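Section 4. Fitting and First Use of the Purka Bathroom Extractor Fan

This section covers the fitting of the Purka fan to an interior bathroom wall or ceiling, the setting of the run-on timer, and the checks to be made before the unit is left in regular service. Read the section through to the end before starting. Electrical connection must be carried out by a licensed electrician and is described separately in Section 3.

CAUTION: Turn off the supply at the main panel before removing the front cover. The wall switch alone does not isolate the fan.

4.1 Choosing the position

1. Place the fan as high as the room allows, on the side farthest from the door. Air should be drawn across the whole room before it leaves.

2. Keep the unit at least 31 inches from any shower head or the rim of a bathtub.

3. Confirm that the duct run to the outside is as short and straight as possible. A run with more than 2 bends requires the Irnholm booster collar, part 1677, sold separately.

Note: Flexible duct may be used for the final connection only. It must be pulled taut – a sagging duct collects water and will eventually drip back through the grille.

4.2 Mounting the housing

1. Mark the opening with the paper template supplied in the box.

2. Cut the opening and clear all dust from the cavity.

3. Slide the housing in with the arrow on its side pointing toward the duct.

4. Tighten the four corner screws evenly by hand. Do not use a power driver, as the housing may warp and the blade will rub.

5. Press the Clillach backdraft flap into the outlet until it clicks. The flap should fall closed under its own weight.

6. Replace the front cover and restore power.

4.3 Setting the run-on timer

The timer keeps the fan running after the light is switched off. It leaves the factory set at 700 seconds, which suits a small bathroom used by one household.

1. Turn off the supply and remove the front cover.

2. Find the dial marked T. Turn it clockwise for a longer period and counterclockwise for a shorter one.

3. Replace the cover, restore power and run the fan once through a full cycle.

Note: Where the optional Lei humidity sensor is installed, the timer begins only after the sensor reading has dropped below its set point. A longer running time in December and the other cold months is normal and does not indicate a fault.

4.4 Care of the room

A fan removes damp air. It does not remove water standing on surfaces, and mold may still form where moisture is allowed to remain. The following routine is recommended once a week.

1. Take toothbrushes, tubes and holders away from the washbasin, and rinse the holder.

2. Clean the basin, the faucet and the drain cover with a mild cleaner.

3. Wipe the foot of the mirror and any ledge beneath it, then dry both with a cloth.
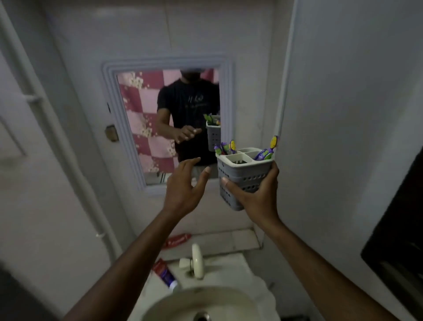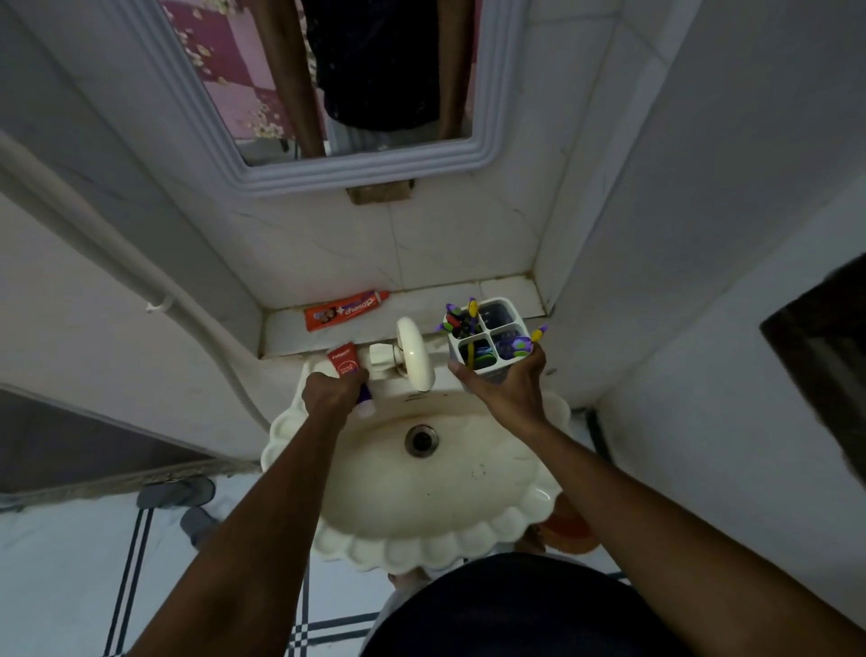
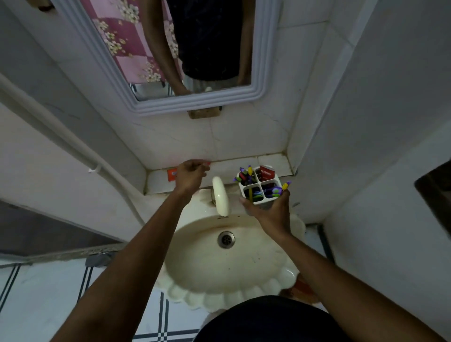
4. Leave the door slightly open between uses. The fan cannot move air out of a room unless the same amount can enter, and a gap under the door is sufficient only if it has not been blocked by a mat or a draft strip.

4.5 Cleaning the grille

1. Turn off the supply at the main panel.

2. Unclip the grille and wash it in warm water with dish soap. Allow it to dry fully.

3. Remove dust from the blade with a soft, dry brush. Do not spray any liquid into the housing.

4. Check that the backdraft flap moves freely, then refit the grille.

CAUTION: Do not oil the motor. The bearings are sealed, and oil will attract dust and void the warranty.

If the fan hums but does not turn, switch it off at once and consult the fault table in Section 5.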